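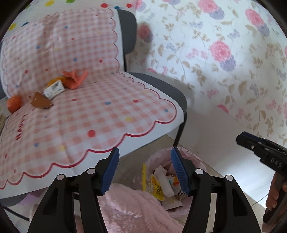
Gingham cloth on a gray chair.

3.2 Entering your first energy data in Ziken

Before you start, please collect the electricity and gas bills of each site. Small companies can have up to 40 sites in one account.

1. Open the Sites page and choose Add site.
2. Type the site name and the floor area.
3. Upload the bills as PDF. The reading takes 5 minutes for each file.
4. Compare the totals with your paper bills, then press Confirm.

Note: Bills from Jamovbridge are imported already in kWh – do not convert them again.

Caution: After Confirm, the baseline year is locked. Only an account owner can open it, and the emission report must then be made new.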